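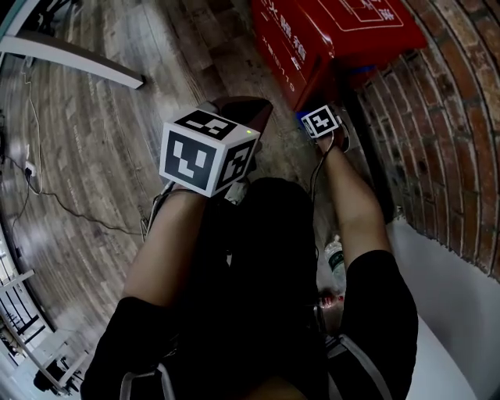
Chapter 7
Comparing Grippers by the Tasks They Fail

A gripper is easy to buy and hard to choose. The data sheet gives a stroke, a closing force and a payload, and two grippers with nearly the same numbers can behave very differently when they meet a bottle cap or a folded cloth. This chapter is about how to set up a comparison that tells you something the data sheet does not.

We will follow one comparison through the whole chapter. Treasa Carroll and Gerrit Sithole ran it at Plernia in January, on a single arm with the controller settings locked. They had two candidates. The Tolanus is a parallel-jaw gripper with flat rubber pads. The Galtach has three fingers that curl and can be moved one at a time. Plernia wanted to know which one to put on a packing station where the goods change every few days.

7.1 Start with the hand

Before either gripper was bolted on, the tasks were done by a person. Cube markers are worn on the backs of the hands, and cameras read the black-and-white patterns to work out where each hand is and which way it is turned. The patterns on the different faces of a cube are different, so the system can tell one face from another when the wrist rolls.

Recording a person first gives you a path for each task: how the hand comes in, how far it tilts, where it slows down. It also shows which tasks need two hands. Many packing tasks do. One hand holds an item while the other reaches down beside a box, and a single arm will need a fixture to do the same job. If you find this out after the gripper trials, you will have blamed the gripper for a problem that belongs to the station.

A marker tells you nothing about the fingers. It gives the pose of the back of the hand and no more. Grip type has to be noted by someone watching, or taken from a separate camera view. Carroll's notes used three labels (pinch, wrap and support), and we will use the same ones.

7.2 Choosing the tasks

Plernia began with a list of 243 items from its own shelves. Testing all of them would have taken most of a year. Sithole sorted the list by shape, surface and stiffness, then picked 30 items so that every group had at least one member. Awkward items were kept in. A test set made of clean boxes will make any gripper look good.

Each item was tried 200 times with each gripper. An attempt counted as a success if the item was lifted, carried to the bin and released inside it. Drops, missed grasps and crushed items were logged separately. Keep these apart in your own work. A gripper that misses can try again, but a gripper that crushes has cost you the item.

7.3 What to hold fixed

The arm, the controller, the lighting and the approach speed stayed the same for both grippers. The camera position did not. The Galtach is longer than the Tolanus and blocked part of the wrist camera's view, so the camera had to be moved and calibrated again. The change was written into the report, and the first day of trials was repeated with the camera in its new place for both.

Exercises at the end of the chapter ask you to plan a comparison of your own. Read Section 7.4, on logging, before you attempt them.

Reader comments

Cameron Kerr
Is the sorting sheet from 7.2 available anywhere? I'd like to use it with my second-year group.

Gobnait Cronin
7.1 should mention that the cubes get hidden when the hands cross. We lost a lot of tracking that way until we added a second camera.

Tadhg Hayes
Repeating the first day for both grippers was the right call. We only repeated it for one and had to throw the numbers out.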